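Mestis Valley Water Testing Project
Progress report to the Bemen Fund, second period

Summary

The project trains residents of the Mestis valley to test their own wells and keep the results where everyone can read them. In this period we tested 166 wells, against a target of 157. Training is finished in Chambi and about half done in Iltetti. Spending is within budget except for transport, which is explained below.

Field work

Sampling started in March, later than planned. The upper road was closed by a slide and the Chambi team could not reach the farms above the bridge until the county cleared one lane. We used the delay to redo the well list, which had a lot of old entries on it. Several wells had been filled in and a few had two names. The new list goes by parcel number and the owner's name, and we ask owners to check it when we visit.

Each well is tested for nitrate, hardness, pH and coliform bacteria. Samples are taken early, usually before 8 a.m., so that the bacteria bottles reach the lab in Mestis the same morning. The nitrate and hardness tests are done locally with color reagents, and that is the part residents learn first.

Nitrate was above the drinking limit in a group of shallow wells along the lower creek, all of them downhill from the feed lots. Owners were told in person and given the result on paper. We have asked for a second round there after the fall rains before we say anything about the cause.
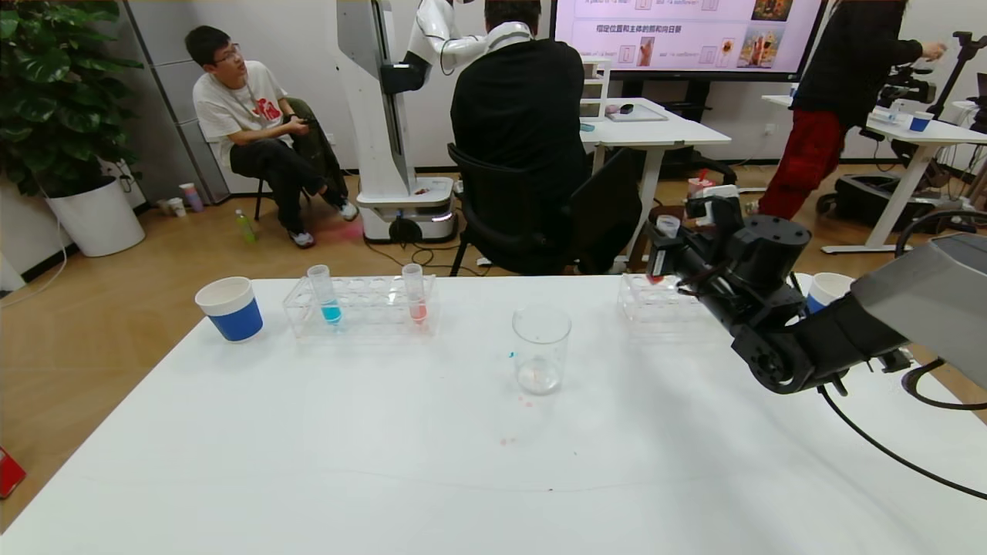

Training

The Chambi course ran for six evenings in the school science room. The first two covered sampling: how to flush a tap, how to fill a bottle without touching the inside of the cap, and what to write on the label. The next three covered the color tests. Reading the color was harder for people than we expected. Two people looking at the same tube often gave different numbers, so each reading is now taken by two people and both numbers go on the sheet. If they are more than one step apart, the test is run again.

The last evening was spent on record keeping. Attendance was good all the way through, with a drop at the start of lambing.

Iltetti has had three of its six evenings. The group there is smaller and older, and they asked for larger print on the cards. The new cards are at the printer.

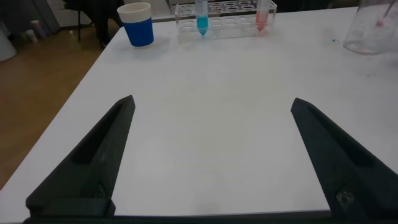

Jhonatan Tello wrote to us after the third evening in Iltetti: I came to find out if my own well was safe, and I got that answer. What I would like next is for the results to go up at the store, because half the people on our road won't look at a website. I also think the course should say more about what to do when a number is bad. We learned how to get the number and then it stopped.

We agree with both points. A results sheet will be posted at the Iltetti store each month, with parcel numbers only. A seventh evening on treatment and well repair will be added in both places – the well driller in Mestis has agreed to teach it for his mileage.

Budget

Transport is over by $2235. Most of that is the long way around to Chambi while the road was closed, plus one set of tires. We have covered it from the printing line, which came in low, and we are not asking for more money.

Reagents are on budget. We will need to reorder nitrate reagent before the second round, and the supplier has warned of a price increase.

Next period

Finish the Iltetti course.
Hold the seventh evening in Chambi, then in Iltetti.
Retest the shallow wells on the lower creek.
Send each owner a one-page sheet with all results to date.

One question for the Fund: the grant agreement says results will be published by owner name. Several owners object to this, and we would like to use parcel numbers in the published table as well. Please let us know if that needs a change to the agreement or if a letter is enough.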